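Members' news: our trip to the Sternamon open day

Those of you who came to the August meeting will remember Rekha Kotian promising, somewhere between the raffle and the tea, that she would get us all through the doors of Sternamon one day or know the reason why. Well, she has been as good as her word, and 12 of us set off in the minibus on 7 January 2020 with our coats buttoned up and sandwiches in our bags, feeling very much like a school outing (and behaving like one too, I'm afraid, at least on the back seat).

Sternamon has the upper floor of the old Plotard building, which many of you will know from when it was a carpet showroom. The stairs are steep, but there is a goods lift for anyone who would like it, and they were very kind about letting us go up in relays. We were given a badge each, a cup of proper coffee, and a talk from Grigoris Dimitriou, who looks after the visitors' days and has a lovely unhurried way of explaining things. He began by asking what we thought a robot was for. Somebody said welding cars and somebody else said hoovering, and he told us both were right but that his own team was interested in the bit in between, meaning all the small fiddly jobs people do about the house without giving them a thought.

Tidying up is the one they have spent most time on. I had rather imagined great clanking machines behind a cage, so it was a surprise to find how domestic it all was. The demonstration area had a low, pale table with rounded corners, a wicker basket and a collection of little soft toys, the very sort that live at the bottom of my grandchildren's wardrobe. There was a tiger among them, and a spotty dalmatian that Rekha took a great fancy to. A pair of white arms with black grippers does the work, one to each side of the basket, and the task is simply to move toys between the basket and the table.
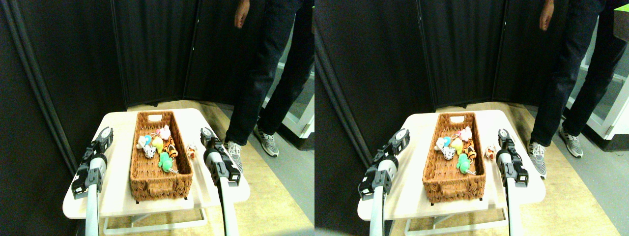

Grigoris was careful to say that simple for us is not at all simple for a machine. A soft toy squashes. It rolls over, it gets its ears under its neighbour, and it never lies the same way twice, so the arms can't just be told to go to a certain spot and close. They have to learn from seeing the thing done a great many times, and for that a person guides the arms through the job while everything is recorded. They had 2318 recordings of the toy basket at the end of the summer and have 3038 now, and he said he could probably tidy a nursery in his sleep.

We watched several goes. The first two went beautifully and we all clapped. On the next, the gripper took hold of a toy, seemed to have it nicely, and then let it drop on the wrong side of the basket, at which there was a great groan from all of us, exactly like watching a penalty go over the bar! Grigoris didn't mind a bit. He told us the drops are kept and looked at as closely as the successes, and there was a long and rather good discussion about whether it would be better to have one clever hand or two ordinary ones. I would have said one. He says two, and he has thought about it for longer than I have.

There were plenty of questions afterwards, including a very sensible one about whether an arm like that could help somebody with bad hands to get things out of a cupboard. The answer was that they hope so, but not yet, and that he would sooner tell us so plainly than send us home with our hopes up. I thought that was decent of him. He did mention that the people at Fladier are trying something along those lines with kitchen drawers, and he has offered to put us in touch.

We had our sandwiches in their canteen and were back at the hall by 3, a little later than planned, as the minibus had to go round by the Koutsoukos roundabout on account of the roadworks. A big thank you to Rekha for all the telephoning, and to everybody at Sternamon for making us so welcome.

If you missed this one and would like to go another time, there is a list on the noticeboard beside the kitchen hatch. Please write your name clearly and say whether you would need the lift. Whoever left a tartan scarf on the minibus can have it back from Rekha, who has washed it.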